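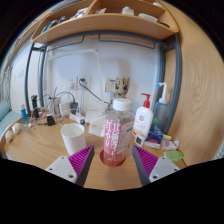 Careers > Field Evaluation > Paid participants, home desk study

Jirnach is recruiting participants to evaluate Bite, a hand-held two-finger gripper kit sold to labs that record manipulation data. The operator holds the tool and performs ordinary pick-and-place tasks at a desk. Typical targets are household items with other things standing close by: a drink bottle with a white screw cap, a plain cup, a lotion bottle with a pump. Surfaces should be left as they are -- do not tidy before a session.

Each participant completes 51 sessions. A session consists of approach, grasp, lift and release, repeated on objects from your own desk. Grasps are made with the fingertips level and the object upright.

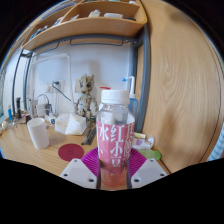
Trials in which the object slips are kept and marked in the log. The current set holds 1,134 trials, recorded on finger revision 5, and the new round will be compared against it.

Requirements:
- 18 or older, with full use of one hand and wrist
- a desk against a wall, with a power outlet in reach
- able to file a short written report after each session

Pay is $300 on completion. The kit remains the property of Jirnach and is returned in May. Prior work on the Jandum study does not exclude you.

Apply in writing to Kurniawati Sitompul, Field Evaluation. State which hand you use.

Posted 2025-12-23

Contact | © Jirnach | Back to top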